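Comparing Finger Shapes and Camera Positions on a Hand-Held Gripper for Bedroom Tasks

Student project report
23 August 2025

Summary

This report covers a project on hand-held grippers used for collecting demonstrations of household tasks. We compared two finger shapes and two camera positions on the same tool and looked at how each affected the handling of bedding and clothing. The tasks were done in a bedroom and not at a bench, so that the fabrics, the light and the lack of space would be closer to what a home robot would meet. The slotted fingers did better than the solid ones on thick fabric and no better on thin fabric. The rear camera position gave recordings that were easier to use, although it sees less of the fingertips when the tool is close to the work.

1. Background

Our course group inherited a set of hand-held grippers from an earlier project called Jellska. They are passive tools. The operator squeezes a handle, the fingers close, and a wide-angle camera on the body records what the fingers are doing. The recordings are later used to train a controller for a real arm. The arm used in our department is the Bollus, which takes the same fingers on a different mount.

The Jellska group worked on kitchen objects such as cups, lids and boxes. Their report says that the solid fingers were good enough for all of these and recommends trying soft items next. We took that as our starting point.

We began in May with a short reading period, then printed fingers and fitted them. The recording sessions came after that.

2. Aims

The project had two questions.

First, does a finger with a cutout along its length hold fabric better than a solid finger of the same outer size?

Second, is it better to mount the camera behind the fingers, looking forward over the body, or to the side on a short bracket?

We also wanted to find out whether two people working together, each with a gripper, could record usable two-handed tasks. This was not in the original plan but it took up a good part of the time, so it is included in section 6.

3. Equipment

3.1 Gripper bodies

All the grippers have the same black body with a pair of fingers at the front. Each one carries a small code sticker with its number so that recordings can be matched to the tool. We found this more useful than expected, as the bodies look alike and two of them had noticeably stiffer springs than the others. We marked these in the log and kept them out of the comparison.

3.2 Fingers

Both finger shapes were printed on the Sekholm printer in the workshop, in the same plastic and at the same settings. The solid finger is the Jellska design with no changes. The slotted finger has the same outline with a long opening through the middle. The idea is that the sides of the slot give slightly when the finger is pressed against something, and that soft material can bulge into the opening.

Printing one pair took an afternoon. The first batch of slotted fingers had walls that were too thin and one cracked at the base when it was tightened. We thickened the walls and had no more breakages.

3.3 Camera positions

In the rear position the camera sits on the body behind the fingers. In the side position it sits on a bracket to the left. The lens is the same in both cases and gives a round, strongly curved image.

The side bracket adds weight on one side. It also catches on things, which mattered more in a bedroom than it would have done on a bench.

4. Setting

The recordings were made in a small bedroom in a flat on Holloway, lent to us by a member of the group. We left the furniture where it was. The bed was the main work area, with the mat and quilts already in use on it, and the drawers were used for folding and putting away.

There was not much space between the bed and the furniture. With two operators, one usually had to sit while the other moved. We considered clearing the room and decided against it, because cramped positions are normal in homes and the recordings should include them.

The wide lens picks up a lot of the operator and anyone else nearby. In many recordings an arm or a leg is visible next to the work. We kept these recordings. The person labelling them only rejected a recording when the fingers or the object could not be made out.

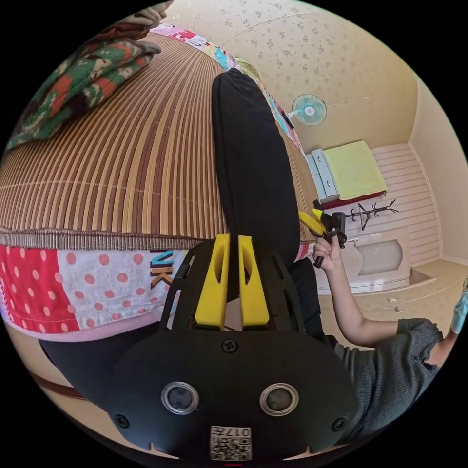 5. Finger and camera comparison

5.1 Tasks

We used four tasks for the comparison:

Lift one corner of a quilt and fold it back.
Pick up a folded cloth from a flat surface and put it down again without unfolding it.
Pull a knitted blanket towards the operator.
Pick up a single sock from the mat.

Each task was attempted 40 times with each finger shape. The order was mixed so that practice would not favour one shape. A try counted as a success if the item was moved as described without being dropped and without a second grip.

5.2 Results for the fingers

On the knitted blanket the slotted fingers were clearly better. With the solid fingers the blanket slid out 14 times, nearly always at the start of the pull. With the slotted fingers this happened 5 times. The knit pushes into the slot and is held by the edges.

On the quilt corner the slotted fingers were also better, but the difference was smaller. Most of the failures with either shape came from picking up only the top layer of the quilt, and this has more to do with the angle of approach than with the finger.

On the folded cloth we saw no difference that we would rely on. Thin fabric does not fill the slot, so both shapes hold it between flat faces in the same way. The slotted fingers twice left a crease along the edge of the opening.

The sock gave mixed results. Both shapes picked it up without trouble when it lay in a heap. When it lay flat on the mat, the tips tended to ride along the slats and push the sock ahead of them. Turning the tool so that the fingers closed along the slats, and not across them, helped with both shapes. A tip with a thin lip would probably help more, but we did not print one.

5.3 Results for the camera

The rear position keeps both fingers in view the whole time, and they stay in the same part of the image. This makes the recordings easy to line up with each other. The weak point is that the fingers hide the object when the tool is held low and level. Operators learned to tilt the tool forward a little before closing, and after the first session this was no longer a large problem.

The side position shows the gap between the fingers very well when nothing is in the way. In the bedroom something often was in the way, usually a fold of the quilt. The bracket was also knocked out of line several times, and each knock meant stopping to calibrate again. We gave up on the side position before the full set of tries was finished, so the comparison here is based on our notes and not on matching numbers.

5.4 Patterned fabrics

We had expected the patterned bedding to cause trouble for the position tracking, which works by following points in the image from one moment to the next. Large prints were fine and gave the tracker plenty to follow. The striped mat was harder. The thin slats look much the same as one another, and when the mat filled most of the image the tracked position sometimes jumped sideways. It recovered as soon as the wall or the furniture came back into view. Starting each recording with a slow look round the room reduced the number of jumps.

Plain black clothing close to the lens caused a different problem, as it has almost no points to follow. If an operator's sleeve or trousers covered a large part of the image, tracking became less steady until they moved away.

6. Two grippers together

For the two-handed tasks we tried one operator holding a gripper in each hand, and two operators with one gripper each. The task was to fold a quilt in half on the bed.

One operator alone was faster and the two tools moved together more smoothly. Two operators could reach further across the bed, but they had to talk to each other and there were pauses while one waited. These pauses end up in the data. A controller trained on them may learn to wait for no reason, so we cut the longer ones out.

Starting the two recordings at the same moment was awkward. We ended up tapping the fingers of the two grippers together at the start of each try and lining up the recordings by that movement. It is a simple method and it was accurate enough for our purpose.

7. Test on the arm

We had access to the Bollus arm for a short time at the end of the project. We fitted each finger shape in turn and replayed recorded quilt-corner movements on it, 5 for each shape. The arm does not feel how hard it is pressing, so it pushed further into the bedding than a person would. The slotted fingers coped with this better and bent a little at the tips. The solid fingers dragged the quilt along before closing.

This was a replay of fixed movements and no trained controller was used. It shows that the fingers fit and that the movements can be carried over, and should not be read as more than that.

8. Limitations

All recordings come from one room with one set of bedding. The operators were members of the group and knew which fingers they were using, so they may have adjusted their grip without meaning to. Spring stiffness was judged by hand and not measured. The side camera position was not tested fully, as explained in 5.3.

9. Recommendations for the next group

Use the slotted fingers with the thicker walls as the standard set for fabric. Keep the solid fingers for hard objects until someone has compared the two on those.

Keep the camera in the rear position.

Measure the springs before starting and replace the stiff ones.

Print a version of the finger with a thin lip at the tip and try it on flat items. The drawing files for both finger shapes are in the project folder under Jellska, with the wall thickness noted in the file name.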